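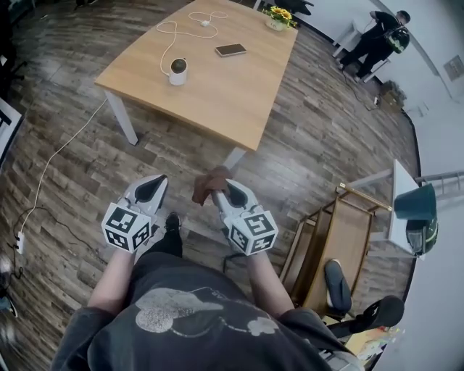
The shirts come out in March and go back in the box, one reply to the supporter survey read, and after that the club carries on as it did before. Replies of this kind were common enough that we take them as the starting point for this section. Our question is whether campaign T-shirts worn in the warm-up change anything that can be measured, and we think the published evidence is weaker than its authors claim.

4.2 Warm-up shirts and reported abuse

The Nutia campaign supplied anti-racism T-shirts to all 20 clubs in the Bruvov regional league. Its own review describes the program as a success, on the grounds that players wore the shirts and supporters remembered them. Neither finding says much about abuse. A supporter may recall a slogan and still shout what he shouted the season before, and the review has no measure that would pick this up.

Our data come from the Nartey supporter panel. Invitations went to 1000 season-ticket holders and 916 completed both waves. That is a very high response rate, and it should make the reader a little suspicious, as it did us. Panel members were entered in a prize draw, and people who answer surveys for a prize may give the answers they think are wanted. We have no way of correcting for this.

Recall of the shirts was high in the first wave and fell sharply by the second. Reports of hearing racist abuse from nearby seats did not move in either direction by more than the margin of error. At Skurkaler, where the club also trained its stewards and printed a reporting number on the tickets, reports went up. It would be easy to read this as failure. We lean toward the opposite reading, that people reported more once they knew whom to call, but one club is thin support for any claim and we do not press it.

There is also the matter of what a shirt is. Printed messages share the chest with sponsors, cartoons and club crests, and prints of every sort lose their edge with time (Figure 2: dark gray T-shirt, large faded white graphic across the chest). Earlier work treats the garment as a neutral carrier and codes only the words on it. Several of our respondents could describe the color of the campaign shirt and where the lettering sat, yet got the wording wrong - in a few cases they gave the slogan of a different campaign altogether.

Defenders of the program argue that its effects are slow and that two waves cannot catch them. This may be so. The same argument would protect any program from any result, however, and the review did not raise it when recall was high. Until abuse reports are logged in the same way at every ground, we see no basis for saying that the shirts work. The next section turns to stewarding, for which the records are at least kept.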